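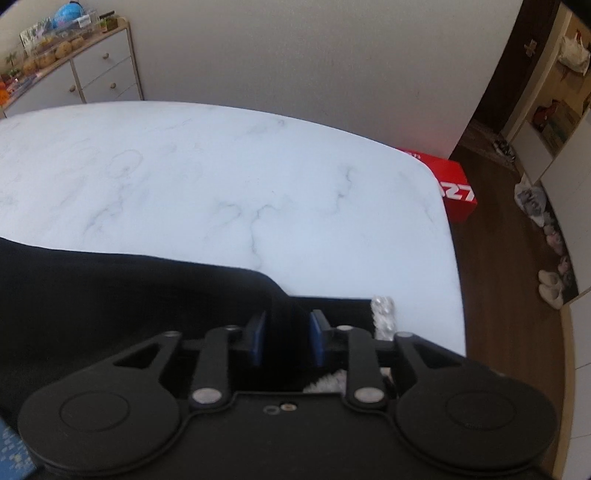 May, getting on for midnight

Slept badly again, so I may as well write it down. The letter from Wamoton came this morning and I have read it four times. They want 3138 for the year, up from 1279, and they call this "a gentle adjustment to reflect your home's needs". My home has no needs that it didn't have last May. It has the same boiler, the same thin windows and the same one person in it.

I rang them at nine. I was told by a recording that I was valued, and then there was a flute. When a young man came on he was perfectly polite and explained that my payments are now worked out by a new system which predicts what I'm going to use. I asked how it knew. He said it looks at homes like mine. I said there's a family of five next door in a home exactly like mine, brick for brick, and they run the tumble dryer all night. He said he'd make a note of it. I would love to see these notes. There must be a warehouse of them.

So I went and read the meter myself, on my knees in the cupboard under the stairs with the torch in my teeth. It doesn't match what they've put on the bill. It's 800 units lower. I read it again after lunch in case I'd gone wrong and it had moved on by 3, the kettle and the wash I suppose, so the thing does at least work. I've written all of it on the back of the envelope and put the envelope in the blue folder, where it joins the others.

Abilio Olmedo came round at teatime to bring my ladder back. He's been on at me for weeks to change over to Ikau, because his brother-in-law did and is saving a fortune. How much is a fortune, I asked, and he didn't know. Did the brother-in-law know? He thought he might. It's the same as when they all went over to that Runura thing, the little box you plug in behind the fridge that was supposed to cut your bill by cleaning the electricity. I'd like somebody to tell me what dirty electricity looks like. Abilio bought two. He admitted tonight that they're both in a drawer, but he still says there was "something in it".

I do like Abilio. He'd believe the moon was for sale if the leaflet was on decent paper, but he brought the ladder back clean, and he carried the old armchair down to the shed without being asked. Offered him the last of the ginger cake and he took it home in his pocket, wrapped in kitchen roll.

I looked Ikau up after he'd gone. Very cheerful website, lots of people laughing in jumpers. The price at the top is large and lovely and has a star next to it, and the star takes you to the bottom, where it says the price is for the first few months and then "moves in line with the market". I spent a long time looking for which market. I also found a page of happy customers, and every one of them had written in the same week, and two of them had used the phrase "a real weight off". Perhaps people do say that. I never have.

My sister thinks I'm making hard work of it. She said on the phone that everyone pays what they're asked and then gets on with their lives, and that I was the same about the water. I was right about the water! It took eleven months and they paid me back with a very short letter. She didn't remember that part.

Then she moved on to Javier, the new Spanish place by the station, where she wants to go for her birthday. She's heard it's marvellous. Heard from whom, I said, it's been open a fortnight. She went quiet, so I said I'd come. I dare say the food will be all right. They've got a sign in the window saying "famous for our rice", though, and I can't see how they've had the time.

Rain since supper. The gutter at the back is going again in the same spot the man swore he'd sealed for good, and I've put the bucket out. I ought to ring him tomorrow as well, but I'll do Wamoton first while I'm cross enough to sit through the flute.

I'm going to ask them for three things: where their reading came from, who took it, and why nobody's been to the door. I've written the questions out so that I don't get talked round. If they say the word "gentle" to me I shall ask for the manager.

Need milk, stamps, batteries for the torch.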